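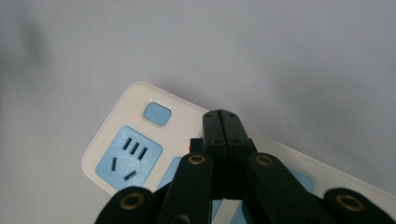
*Fig. 1: A white power strip with a light-blue power button. A small red indicator light is on.*

# Standby Power in Our Dorm

Our project started with an argument over an electric kettle and ended up as my favorite thing I did all semester. We wanted to know how much electricity a student room uses when everyone thinks everything is off. The answer surprised us!

## What we did

We borrowed a plug-in meter from the physics lab (we named it Dorka, and the name stuck) and asked people on our floor if we could measure their stuff. In the end 15 rooms said yes. In each room we read the meter with the device running, then again with it switched off but still plugged in. Every reading was taken after 30 minutes, so the numbers had time to settle down. Over the month of May we logged 211 readings in a shared spreadsheet.

## What we found

Game consoles and older speakers were the worst by far. One pair of speakers drew almost as much power silent as it did playing music at low volume, and its owner made us measure it again before he would believe us. Phone chargers, which we had all been told to feel guilty about, barely moved the meter. Laptops were somewhere in between and depended a lot on whether the battery was full.

The fun part was going back to 3 of the rooms and asking people to put their desk gear on one switched strip and turn it off at bedtime. Two kept it up the whole time. The third gave up because the router was on the same strip and the roommate was not happy.

## Problems

Our meter isn't great at very small loads, so some of the charger readings are probably too low. We also forgot to write down the model names in the first few rooms, and we would love to redo those.

## Thanks

Čestmír Jireš from the physics lab lent us the meter and showed us how to check it against a plain light bulb. He also caught a mistake in our cost table, where we had mixed up watts and watt-hours. The corrected table is in the appendix.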